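News / Exhibitions / Painting and Print

FOR IMMEDIATE RELEASE

June 6, 2026

Urholm Gallery Opens "The Long Tide," a Show of Paintings and Prints by Lesego Sithole

CLIVVILLE – The Urholm Gallery is very happy to announce the opening of "The Long Tide," a new exhibition by the painter and printmaker Lesego Sithole, who has spent the better part of her working life looking at the coast and finding that it had changed again by the time she got her paper out. The show brings together 61 works, most of them never seen outside her studio in Branddale, and it fills both floors of the gallery as well as the little landing on the stairs, where visitors will find a group of small ink studies that we could not bear to leave in their drawer.

Many of our regular visitors will remember Sithole from the spring group show, when her large harbor painting hung opposite the front door and had people stopping in the entryway with their coats still on. That painting is back, and it has company this time. It hangs with the four canvases that came directly after it, so that anyone who liked it the first time can follow where the idea went, which was somewhere a good deal quieter and grayer than any of us expected.

Sithole came to painting by way of printmaking, and it shows in the nicest possible way. She works in thin layers, lets each one settle, and scrapes back through them with the edge of an old palette knife until the color underneath starts to come through. From across the room the big canvases look almost like plain bands of sea and sky. Up close they are full of scratches, thumbprints and second thoughts, and we would gently encourage everyone to take the time to do both – stand well back, then walk right up.

"I was never trying to paint a particular beach," Sithole told us while the crates were being unpacked. "I was trying to paint how long I'd been standing on it. Some of these took an afternoon and some of them took nine years, and I'm afraid I can't always tell you which ones are which."
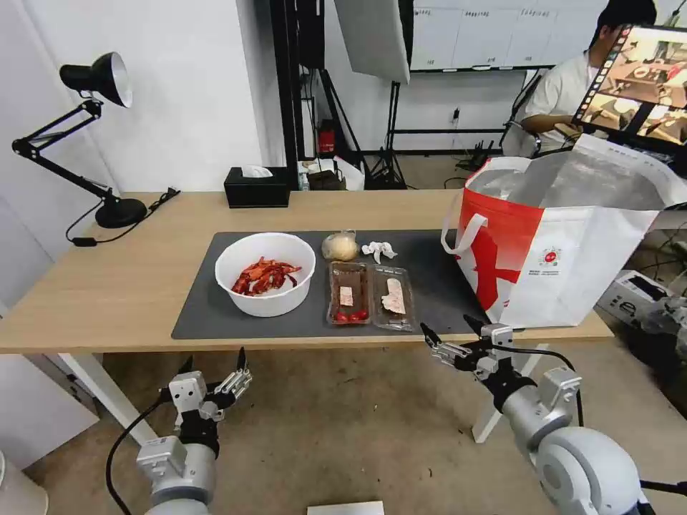
The upstairs room is given over to the prints, and to one series in particular. "Low Water" is a set of woodcuts made during a long stay at the Van Wyk print workshop, where Sithole was given a bench by the north window, a key to the paper store and very little in the way of a deadline. Each sheet was printed by hand from two blocks, one for the dark and one for the light, and the two were allowed to slip a little against each other so that no impression is quite like its neighbor. The whole series is shown in order for the first time, running clockwise from the door, and there is a bench in the middle of the room for anyone who would like to sit with it a while.

The series also gave rise to the book that goes along with the exhibition. "Lesego Sithole: The Long Tide" is published by Van Wyk in a first edition of 300 copies, with full-page color plates of the paintings, fold-out sheets for the longer woodcuts and a generous selection from the artist's sketchbooks. Sithole wrote the notes herself. They are chatty and full of detours, and they cover everything from the trouble with a certain green to a borrowed bicycle that she rode out to the point every morning in May. We have been reading bits of them aloud to each other in the office. The book is clothbound, it lies open flat on a table, and it will be on sale at the front desk for as long as copies last.

A word about the hang, as several people have already asked. The works are not arranged by date, and there are no long wall texts. Sithole wanted the rooms to be easy to wander through, so the titles are penciled on the wall beside each piece in her own handwriting, and a printed list with dates and materials can be picked up at the desk by those who like to have one in hand. We have also kept the shutters open on the street side. The daylight moves across the big canvases over the course of the day, and the late afternoon is especially kind to the grays.

Sithole will be in the gallery for the opening reception this evening, and she will be back later in the season to give an informal talk about woodcuts, with blocks and tools that visitors are welcome to pick up and handle. The talk lasts about 2 hours with a break for coffee. Seating is limited to what we can fit between the paintings, so please let the front desk know if you would like us to hold a chair for you.

Families are warmly invited too. Paper, soft pencils and clipboards are available at the entrance for younger visitors (and for older ones, who tend to use them more), and drawing from the work is welcome in every room. We only ask that ink and paint stay at home.

The Urholm Gallery stands on the old market square in Clivville, a short walk down the hill from the station. It shows painting, printmaking and works on paper by artists from the region and further afield, with a special fondness for people who have been working away steadily without making much noise about it. Admission to "The Long Tide" is free. The ground floor and the reading corner are step-free, and there is an elevator to the print room, which our staff will be glad to operate for you.

Review copies of the book, reproductions of selected works and interview times with the artist can be arranged through the gallery's press office. Writers who would like to see the show before or after opening hours need only ask, and we will do our best to have someone there with the lights on.

Filed under: Exhibitions, Works on Paper, New Books

9 shares | 2 comments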